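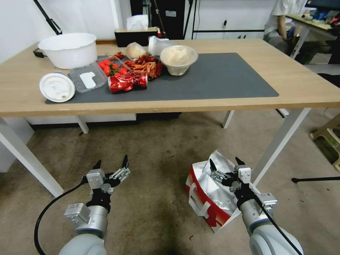 How to tape a hockey stick blade

You need one roll of cloth tape, a pair of scissors and a puck. Friction tape works too, but it wears out faster on rough ice.

Peel off all the old tape first. If the blade is damp, wipe it down and leave it for 30 minutes, or the new tape will lift at the edges.

Start at the heel if you want the seams to help spin the puck off the blade. Start at the toe if you don't care either way and want a flatter finish. Lay the end of the tape along the bottom edge and wrap over the top, keeping the roll close to the blade so you can pull it tight.
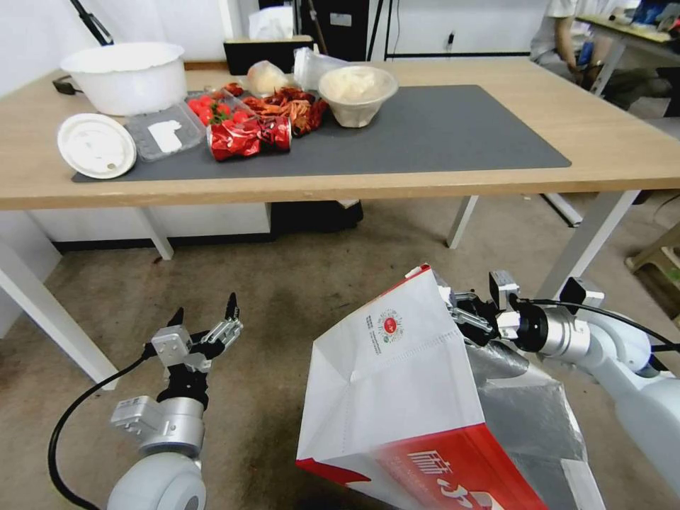

Overlap each turn by a quarter inch. Press out any wrinkles with your thumb before the next pass. On a youth blade, 6 or 7 turns may cover it; a senior blade takes more.

At the toe, either stop an inch short or run past the end and trim the extra with scissors, following the curve.

Rub the side of the puck firmly along both faces to set the tape. Wax is optional. If you use it, put on a thin coat and rub it in the same way.

Retape when the bottom edge wears through.

Miklós Magyar, Tue 3 July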